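Edivaldo Pacheco lights up when the talk turns to plush food. "A ketchup bottle you can hug!" he says. "Who wouldn't want lunch with that?" His play table in Lastiscombe is set with it: the big red Heinz on a round plate, an orange slice, a banana.

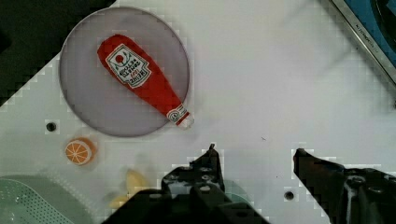
Soft food, real fun

Pacheco likes plain, pale dishes best, and he mixes the colors freely (green, blue, gray, whatever's clean). "The red just sings on that plate," he says, laughing. "And if the cup tips over, great, that's part of lunch!"
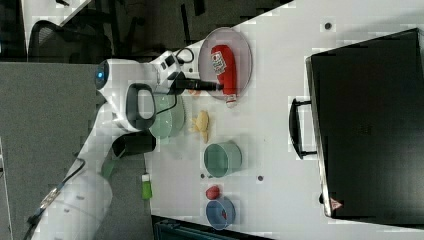 Ketchup on the round plate, with the teal cup on its side and the blue bowl nearby.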